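Holiday swap sign-ups are open — read this first

OK quick one this month, I'm typing between batches of salt dough and my hands are a mess. The ornament swap is back! Sign-ups opened this morning and we already have 22 names down. Last year we topped out at 70 and I was wrapping strays until New Years, so this time there's a cap. 70 and done.
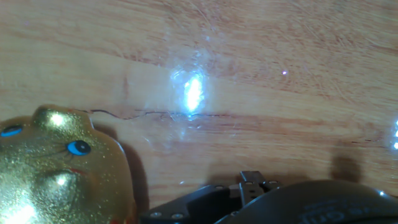 Page last updated: November, 9:40 pm

How it works, for the new folks. You make or buy six ornaments. Same kind, or all different, up to you. Mail them to me in one box. I mix everybody's up and mail you six back from six other people. Put your return postage in the box please. Loose stamps are fine, a prepaid label is better.

Spending limit — there isn't one, but keep it modest. Salt dough, felt, painted pinecones, all great. Glass is OK if you wrap it like you mean it. Ebuka Wike sent glass icicles last year in egg cartons and every one made it.

No food. No real greenery (sorry, the needles get everywhere and some states are picky). No glitter that isn't sealed. I am still finding last year's in the car.

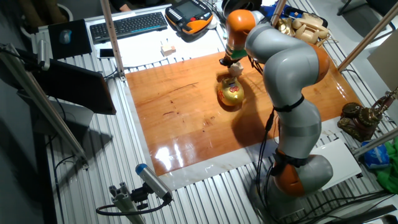

Tag every ornament with your first name and town. People love the tags more than the ornaments sometimes. Gleice Barros keeps hers on a ribbon down the side of the pantry door and it's up to 364 now, counting her mother's from the old church swap. She's promised me pictures for the December issue so watch for that.

Also. The tree skirt pattern. Yes I know the link was broken, it's fixed, and the yardage for the lining was wrong in the first version so if you printed it early print it again. Ok-hee Kwon caught that one, thank you Ok-hee. If you've cut your lining already just peice in a strip at the back where it faces the wall. I did.
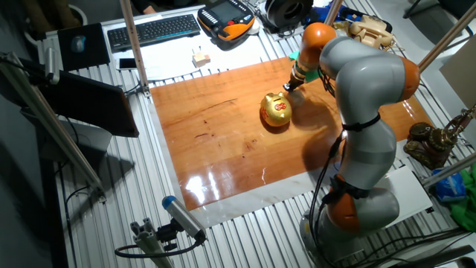

Cookie night is at Cheuk-hei's again, 6 pm, bring a tin to take some home. He has the big oven now. Ibrahim Okeke is doing the gingerbread and wants to know who has the star cutter, the large one with the dent. Check your drawers. If it's you, no questions asked, just bring it.

Reader question from the last issue, on getting candle wax out of a table runner: freeze it, snap off what you can, then iron the rest between paper towels on low. Change the towels alot. Red wax may leave a stain whatever you do, so try a corner first.

Swap boxes need to be to me before the first week of December is out. Address goes in your confirmation email. If you signed up and didn't get one, look in spam, then write me.

More next time, timer's going off.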